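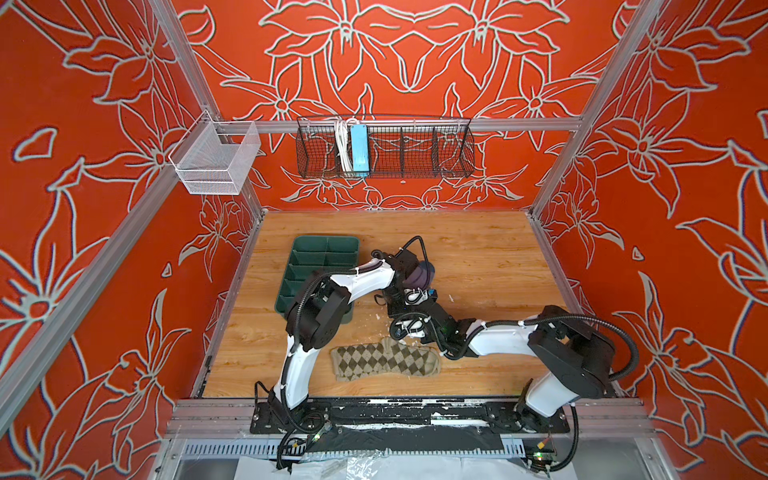

Orange-red walls with outlined lilies and star-shaped blossoms.

Lonimach server drops its voting ranks, players discover they liked them

22 Jul 2022

Lonimach, the survival server best known for its long queue and its longer rule page, has scrapped the ranks it used to hand out for daily votes. Anyone who voted their way to Baron is a plain Settler again as of this morning's restart, with the same hat as everyone else.

The announcement went up on the forum overnight under the title "Small changes." By breakfast the thread had 490 replies, a good many from people who had spent the past year calling the ranks pointless. Several now describe them as the heart of the community. One former Baron has asked whether the title could be kept for "historical reasons," the history in question being last month.

Under the old system, 28 votes in a row earned a rank, a colored name and the right to set 10 homes. Missing one day sent the count back to zero, a rule that caused more arguments than griefing ever did. Staff say they were spending most of their evenings restoring lost streaks, often for players whose internet had gone down at a suspiciously regular hour.

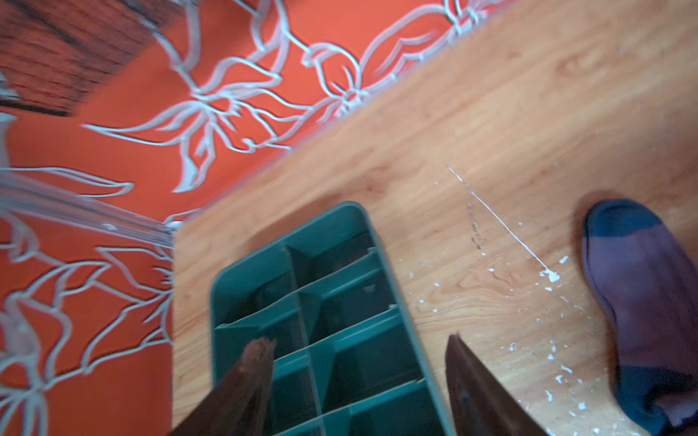 In place of ranks there will be vote tokens, which don't expire and can be spent at a new shop in Gusmont, the spawn town. A token buys very little. The opening stock includes name tags, a stack of torches and a banner that says "I voted," and the most expensive item is a saddle at 40 tokens. Homes are now set at three for everybody, and the extra ones will vanish in November, so players with a spare base in the far desert have time to go and fetch their chests.

The colored names are gone for good. Staff did offer a poll on this, which closed early after it was found that players could vote in it once per alt account. The winning color was brown.

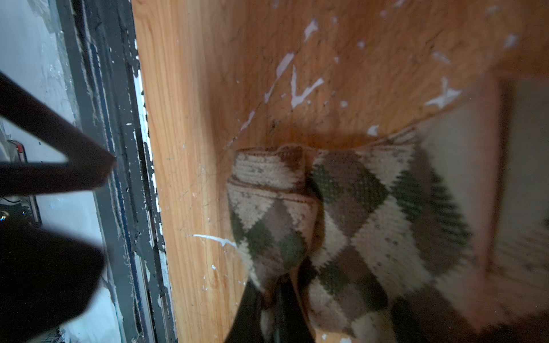 Also in this update

Anthorpe, the skyblock world, is back online with its island limits unchanged. Saved islands should load as they were. If yours doesn't, open a ticket and include your island name; "the one with the cows" won't be enough for staff to find it.

The Colombo minigame lobby stays closed while its parkour course is rebuilt. The last jump could be completed only by players with a bad connection, and they have been asked to stop posting their times.

Old rank prefixes may still show in chat until you log out and back in. Wearing one does not entitle you to give orders in Gusmont, and staff would like the gentleman at the fountain to climb down.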